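How Does a Robot Arm Learn to Push a Block?

I have a funny job. I spend a big chunk of my day pushing toy blocks around with a robot arm, and then I do it again, and then I have a snack and do it some more. The robot arm lives in a workshop called Nostby, and the project I work on is called Clenidard (don't ask me what it means, it was picked before I got there).

Kids who visit us nearly always want to know the same thing. Why don't you just tell the robot what to do?

Well, let's try it! Pretend I'm a robot and you want me to push a block next to another block. "Push it over there," you say. Okay, but where is there? How hard do I push? What if the block spins? You know all that without thinking, because you've been shoving things across tables since you were a baby. A robot hasn't. If we wrote down a rule for every little thing that could happen, we'd be writing until we were very, very old.

So we do something else. We show it.

When you learned to tie your shoes, somebody probably tied them in front of you, slowly, lots of times. Each of those times was an example. Our robot learns from examples too, and my job is to make them. I hold a controller in my hand, and when I move my hand left, the arm moves left. When I move it toward me, the arm comes toward me. A camera is recording while I do it, and the computer also saves where the arm was at every moment. One push from start to finish, with the pictures and the arm's movements saved together, is one example.

Every example gets a sentence to go with it, too. It might be "push the green star up to the yellow block" or "move the blue cube away from the triangle." The sentence matters a lot! The computer has to match up the words with what it sees and with how the arm moves. After enough of them, it can start to work out what "green" looks like, and what "star" looks like, and what "up to" means.

The blocks come in four colors, with two blocks of each. That makes it a good puzzle, because if you only say "the red one," the robot could pick the cylinder or the star. You have to say which. 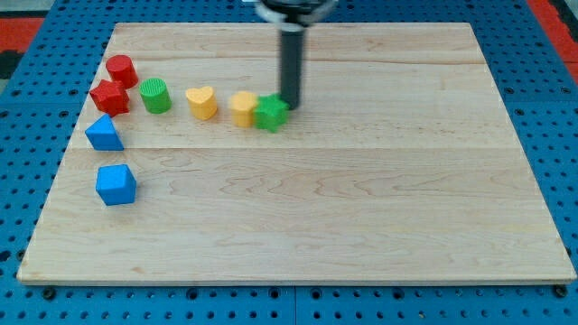

Eugeniusz Śliwiński asked me if it wouldn't be quicker to make one really perfect example and copy it a bunch of times. I love that question, because I thought the same thing when I started. But think about what the robot would learn. It would learn to push one block from one spot, and if you slid that block over by the width of your hand, it could be totally lost! So we mix things up. Sometimes the blocks start close together, sometimes they're spread out, and sometimes I push from the other side.

Mistakes come into it as well. Say I push a star too hard and it turns and heads off the wrong way. I don't always throw that one out. If I bring the arm around and fix it, the robot gets to see how to fix things, and it's going to need that.

Some examples do get tossed. If I push the yellow heart but the sentence says "blue cube," that's a bad one, and it would teach the robot something mixed up. Sherif Alaoui and I check each other's work for that. In February we made 769 examples and threw away 30 of them, mostly for wrong sentences. (More of those were mine than his. Oh well.)

After that comes the training part. The computer goes through all the examples again and again. It looks at a picture, reads the sentence and makes a guess at how the arm should move. Then it compares its guess with what I did, and changes itself a tiny bit so the next guess will be closer. The first guesses are terrible! They get better slowly.

Then we test it. I put my controller down, set the blocks up in a new way, give the robot a sentence and keep my hands to myself. That last bit is the hardest part of my day.

Try this at home: get a friend, a spoon and a few small toys. Your friend is the robot and can only touch the toys with the spoon. First, give directions using words only. Then swap to showing, 20 pushes in all, each from a different starting place. Let your friend try a brand-new one alone, and see which kind of teaching helped more.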